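Tonatwood Provincial Council

The Tonatwood Provincial Council is the elected governing body of Tonatwood province. It sits in the town of Ekano and has 80 members, chosen from 17 districts for terms of four years. The council sets the provincial budget, oversees district hospitals and secondary roads, and confirms the appointment of the provincial administrator.

History

The council grew out of an advisory assembly of district heads that met in Stasiv and had no power over spending. After the provincial charter was adopted, the assembly was replaced by an elected body and the seat of government was moved to Ekano, which had better road links to the southern districts. Stasiv kept the land registry and the provincial archive.

Nabila Abdel Hamid, a former hospital administrator from Skukus district, was the first woman to chair the council. During her term the council began publishing its inspection reports on clinics and police posts. The practice was opposed at first by several district heads and was later written into the rules of procedure.

Powers and procedure

The council holds its main session in November, when the budget is debated. Sittings open at 10 a.m. and are public unless members vote to close them. A budget bill needs a simple majority, while changes to district boundaries need two-thirds. The four standing groups cover finance, health, public works, and local policing. 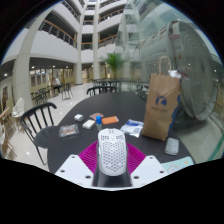 Provincial buildings are managed by the public works office, which reports to the council twice a year. Its duties include repairs, security, and the letting of space to outside users. Rules on letting apply to open areas as well as closed rooms, so a multi-story atrium with a large oval table in it is treated in the same way as a meeting room. Fees are set by the finance group and paid into the general fund.

Elections

Each district elects between two and nine members by party list. Skukus, the least populated district, has returned two members at every election. Vacancies are filled by the next candidate on the same list.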